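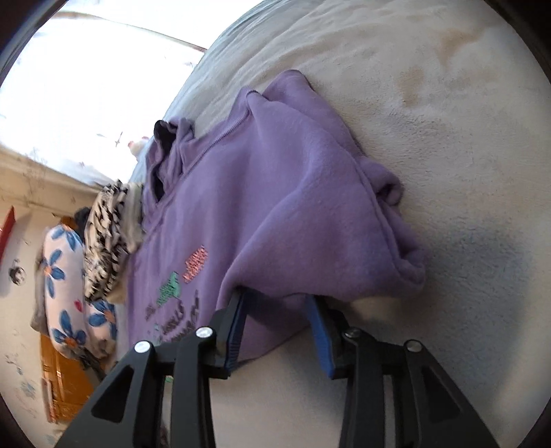

Clokance on the purple hoodie, blue pads closed on a fold near the bottom.

Clokance – hand-held two-finger gripper, laundry branch
by Siiri Vasiliauskas, November

31 comments | 8 shares

Clokance is a gripper you hold and squeeze yourself, built in the shared workshop at Koppel and tested on whatever needs folding at home. The arm comes later. So far the arm is me.

What's in the repo

- cad/ jaws, linkage arms, side frames
- pads/ ridged grip pad, 2 versions (print the second)
- clips/ 500 short recordings of picking up clothes
- notes.md complaints, mostly mine

Build notes

Black parts are printed, pads are blue. Don't overtighten the linkage screws or the jaws close with all the grace of a garage door. Indrek Siliņa redrew the left jaw and would like it known that the right one is not his.

Known problems

Fleece is easy to pinch and hard to let go of neatly. Hoods fold however they please. Labels in clips/ say "sweater" for anything with sleeves – pull requests welcome.

License: MIT for code, CC BY for clips.

Recent
- Murnance: a sock sorter, abandoned
- Pad molds, second try
- Dostau wiring notes (Tuva Westerberg)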